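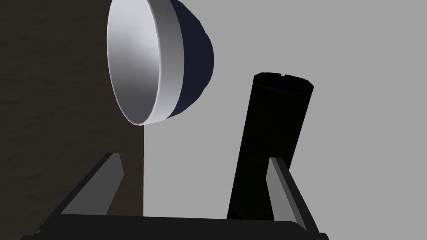 4. Setting up the prayer list in Zisiveo

This section is for the person who looks after the prayer requests of a congregation. You must have finished section 3 and have the administrator password with you.

4.1 Create the list

1. Open Zisiveo and choose Community, then Prayer list, then New.
2. Write the name of your congregation as your members say it. The name is printed at the top of every sheet and can be changed only once.
3. Choose the language of the prayers. If your services are in 2 languages, choose the main one now and add the other under More languages.
4. Choose how long a request stays on the list. The normal setting is 8 days, so a request made at one Sunday service is still there at the next.
5. Press Save. The list is still closed to the members at this moment.

Note: One request can have up to 1,000 characters. A longer text is not lost, but only the first part is printed.

4.2 Decide who can read

1. Go to Readers. You will find three groups: Clergy, Prayer group and Everybody.
2. Put each member in one group only. A member who is in two groups gets the rights of the smaller one.
3. For requests which mention illness or a family trouble, set the default to Clergy. The person who writes can make it wider, but you cannot do it for them.
4. Press Open the list.

Caution: Zisiveo is not made for confession. Please tell your members this before you open the list, also if they think that only the priest or pastor can read it. The administrator can always see the text of a request – there is no setting which stops this.

4.3 Printing for the service

1. Choose Print, then First names only.
2. Read the sheet on the screen before you print. Look for surnames inside the text, which the program does not remove.
3. Print not more than 100 copies at one time. For more, wait until the first job has finished.
4. After the service, collect the sheets left in the pews and destroy them.

Names of the departed go on a separate sheet. In December many congregations also add an intention for travellers, and you can save it under Fixed intentions.

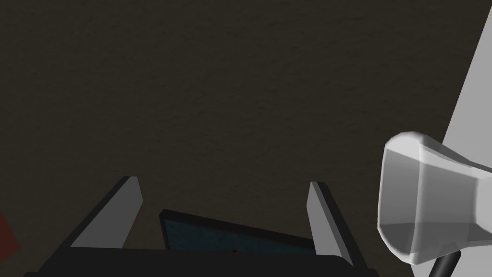
Tullio Marino asks if a request can be sent without any name at all. Yes, it can: go to Readers, then Options, and switch on Unsigned requests. The member then sees a small box beside the text. An unsigned request cannot be corrected later by the person who wrote it – only the administrator can delete it.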